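El polvo como aislante: mantenimiento térmico de equipos de sobremesa

La temperatura de funcionamiento de un ordenador de torre depende menos de la potencia de sus ventiladores que del recorrido del aire. Un disipador con las aletas obstruidas pierde superficie útil de intercambio y obliga al ventilador a girar más deprisa para evacuar el mismo calor. El usuario percibe primero el ruido; la reducción de frecuencia del procesador llega después.

El taller Oluditz revisó en junio un lote de 16 torres de oficina con el mismo chasis, el Sitero 2704. En 4 de ellas el filtro frontal no se había retirado desde la instalación. La diferencia de temperatura en carga entre el equipo más limpio y el más sucio fue de 20 grados, medida con la misma prueba y en la misma sala.

El polvo doméstico se compone en buena parte de fibras textiles. Las fibras largas quedan retenidas en la malla del filtro; las cortas la atraviesan y se depositan en la base de las aletas, donde forman una capa compacta. Esa capa apenas se ve desde fuera. Para localizarla conviene desmontar el ventilador e iluminar el disipador en ángulo.

La presión interna también interviene. Si los ventiladores de entrada mueven más caudal que los de salida, el aire escapa por las rendijas y el polvo entra casi exclusivamente por el filtro. En el caso contrario, cada ranura del chasis actúa como toma de aire sin filtrar.

El procedimiento es sencillo. Se apaga el equipo, se desconecta el cable de alimentación y se retira el panel lateral. Las aspas deben inmovilizarse antes de aplicar aire comprimido: un rotor que gira libremente puede superar su régimen nominal y dañar el rodamiento.
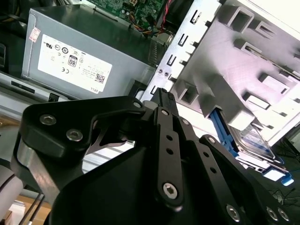

Torre de sobremesa con el lateral abierto.

La pasta térmica merece un apartado propio. Viklund y Ullton, los dos compuestos que emplea el taller, se aplican en capa fina tras limpiar ambas superficies con alcohol isopropílico. El exceso rebosa por los bordes y complica la limpieza siguiente. Si el disipador se ha separado del procesador —aunque sea unos milímetros— hay que renovar la pasta por completo.

Terminado el montaje, se repite la prueba de carga y se anota la temperatura estabilizada junto con la del ambiente.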